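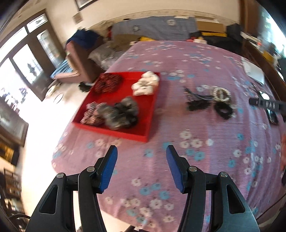 Home Notebook Recipes Vats Swatch drawers Visit

Dye bench notebook
November, late afternoon
Entered by the dye bench, Plondadthorpe

Madder again, and I'm writing this while the pot is still cooling so I don't do what I did last month and trust my memory, which gave me a lovely brick red and no idea how I got there. Kettle's on, the extractor is making its noise, and the notebook already has a pink thumbprint on it, so we may as well call the page started.

The plan was to see whether the new root from Unance behaves like the old sack, the one we've all been scraping the bottom of since spring. The old stuff was coarse and dusty and smelled like a garden shed in the nicest possible way. The new lot is ground much finer and has a sweeter, almost licorice smell when the hot water hits it. I was a little suspicious of it, I'll admit (finer isn't always better, you lose so much time straining), but I do like the color in the jar.

Wool first. I used the Vallejo yarn, batch 121, the soft gray-white one that has been sitting in the bottom drawer waiting for a proper job. Weighed out 400 grams in skeins, tied loosely in figure eights, and please, whoever ties next time, loosely really does mean loosely! Two of the skeins from the last session had pale stripes where the ties were, and they went in the remnants basket, where they look sorry for themselves. Scoured with the plain soap, long soak, let it cool in its own water overnight. Mordanted in alum with a bit of cream of tartar, same proportions as the card taped inside the cupboard door. I didn't change anything there because I wanted the root to be the only new thing.

The root got its own soak, in a cloth bag tied at the neck, and I left it in cold water through the morning. I poured off the first water, which was a thin yellow-brown, and kept it in the big jar marked FIRST WATER. I have a feeling it would make a decent camel color on silk. If it's still there when you read this, help yourself, only smell it first.

Then the slow part. I brought the pot up so gently that I had time to sweep, answer the phone, and untangle the entire peg bag, and I still think I could have gone slower. The old card says never to let madder get hot enough to simmer, as it goes brown on you, and I've proved that card right more often than I'd like. I kept the lid half on and went by the thermometer on the left hook. The one on the right hook reads high, I'm now sure of it, and I've put a bit of red tape around it until we get a replacement from Darnovik.

At the first look, the yarn was a salmon color, quite flat. I'd be lying if I said I wasn't disappointed. I moved it around with the smooth stick, put the lid back and made myself go and eat lunch. At the second look it had gone properly orange, and by mid-afternoon there was a real red under the orange, the kind that seems to sit down inside the wool. I lifted one skein out for a test rinse and it held its color well, with only a little bleeding into the sink. The rest are staying in until the pot is cold, which I expect will be well after I've gone home, so the lights over the bench are off but the pot is NOT finished. Please leave it be.

A word on the water, which I keep meaning to write down in one place. Our tap here is hard and I've come to think it does madder a kindness. When I did the same recipe with the rain barrel water in summer, everything leaned toward orange and stayed there, pretty but not what was wanted. Those swatches are in the drawer, numbers up to 1,004 now, and if you lay the summer ones next to the older tap water ones, the difference is plain even under the bad bulb. I'd like to try the rain water again with a pinch of chalk added. I keep saying that.

Exhaust bath: there's plenty left in this pot, so don't tip it. My idea is to put in the linen scraps, mordanted properly this time, and then whatever is left can go over the faded yellow skeins from the onion skin day. Somebody also asked for a small amount of the coral shade for a border, and I think the second bath will land very near it. I've saved a clean pail with a lid.

Things I got wrong, for the record. The bag was too small for the root, so it packed into a hard lump and I had to knead it with gloves on, which was messy and quite satisfying. I forgot to weigh the bag dry. I wrote the alum weight on my hand and then washed my hands. It was the same as the card, so no harm done, but still.

Left to do:
Rinse all skeins, cool water first, then soap.
Label Vallejo batch 121 and write "Unance root, fine" on the tag.
Copy this into recipe 2, under the old sack's notes.
Order alum, we're down to the last tub.
Cut a strip from the test skein for the window card. Half covered, half in the light, same as always.

I have the test skein drying over the back of the chair beside me as I write, and it keeps getting redder as the light goes. I'll look at it again in the morning with the blinds up before I say anything more about it.

Plondadthorpe Dye Bench Contact us Copyright, all notebook pages Back to top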